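Trederus adds sealed-edge test to worktop care guidance

Cillgate, October. Trederus, the worktop fabricator and installer, has revised the care and maintenance guidance it supplies with quartz and solid timber worktops. The new edition replaces both earlier leaflets and applies to all kitchens fitted from the Cillgate works.

The main change concerns edges. Previous guidance dealt mostly with the top surface: heat, staining and the use of cutting boards. A review of 381 service visits found that a large share of calls related to the front edge, the sink cut-out and the joints, where water and cleaning products tend to collect.

"Customers look after the top because they can see marks on it," said Dewanti Kwok, technical manager at Trederus. "The front edge gets wiped last, often with whatever is left on the cloth. We have written the guidance in the order people should clean."

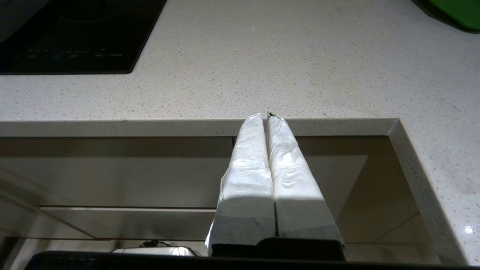 The guidance now treats quartz and timber separately. For quartz, it advises warm water and a mild washing-up liquid, followed by a rinse and a dry cloth. Bleach, oven cleaner and scouring pads should not be used on any finish. Speckled white quartz, as seen here along the front edge of a countertop, is covered by the section on pale colours, which sets out how to deal with tea, turmeric and limescale. Abrasive creams are excluded for this group.

For timber, oiling is required 14 days after fitting and then as set out in the schedule. The Canura range, which is supplied with a factory-cured oil finish, has its own page.

Joints made with colour-matched adhesive are guaranteed for 2 years, provided that the installer's record sheet has been completed. Zahira Ismail, who leads the installation team, said fitters would go through the sheet with the householder before leaving.

Printed copies are sent with each order. Existing customers can request one from the Cillgate showroom.

Press contact: Nabila Nair, Trederus, Cillgate.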